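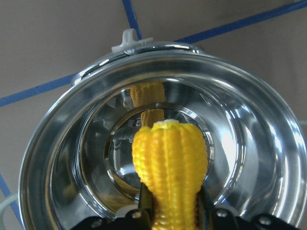
# Two Grippers, One Pot: Project Report

For our spring project we compared two sets of gripper fingers on tabletop arms, using kitchen tasks as the test. We named the sets after the project folders they lived in: Plotier (slim, flat, hard fingers) and Bedden (wider fingers with a soft pad). The work started in May, and it was easily the most fun any of us had in a lab course this year!

## What we wanted to find out

Most of our class tested with wooden blocks. Blocks are great for getting going, but they have flat sides and they don't care how you hold them. We wanted things that fight back a little — toy vegetables with bumps, a shiny pot, a glass lid with a knob. Our question was simple: does a softer pad beat a slim finger when the object is lumpy and there's a rim in the way?

## Setup

We covered the table with brown kraft paper and laid out a grid in blue tape, so that "put the pot in row two" meant the same thing to all of us. The arms are controlled from teach pendants, and we wrote our own small logging script, Stiser, that saves the gripper width and wrist pose every time the fingers close. 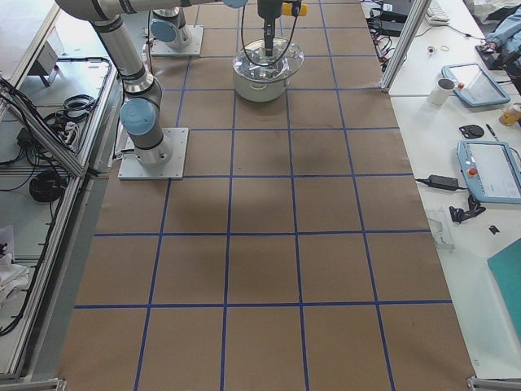
*Last changed: 6/29/25*

The lid task gave us the most trouble and the best stories. The gripper has to come straight down on the knob, and a clear lid is hard to judge in the wrist camera, so we ended up trusting the view from the side of the table much more. If you try this, set up the side camera first. We lost an entire afternoon by doing it the other way around.

## Results

We ran 502 trials in all, split evenly between the two finger sets, and Stiser logged 3,966 finger closings (that includes warm-ups and a lot of us just playing with the settings).

- **Toy corn into the pot:** Plotier was the clear favorite. The slim fingers fit inside the rim with room to spare, and the kernels gave them something to grip. Bedden held the cob more steadily but bumped the rim far too often.
- **Lid on and off:** Bedden won. The soft pads settled around the knob even when we came in a bit crooked, while the hard fingers tended to slide up and let go.
- **Smooth toys:** close to a tie, and we wouldn't read much into it.

We also tried closing force at several settings. At 70 percent both sets did well on everything. Going higher mostly made the toys twist as the fingers shut, which surprised us, and it took a while to believe our own logs.

## Things that went wrong

Reflections! A polished steel pot shows you a second corn cob, and sometimes a third, and our first color-matching code happily aimed for those. We fixed it by only looking for yellow between the fingers once the grasp was made. It's a crude fix and it only works for tracking, so finding the cob before the grasp still has to be done away from the pot.

The tape edges lifted after a week or so of sliding the pot around. We retaped the busiest cells and checked the positions again before the final runs.

## Next

We'd love to build a mixed finger, slim at the tip with a short strip of pad further down. The drawings are in the Coelho folder with the raw logs, and the first pair is waiting for printer time. We also want to repeat the lid task with a heavier lid, using the same cells and the same starting pose so the numbers can sit next to these ones.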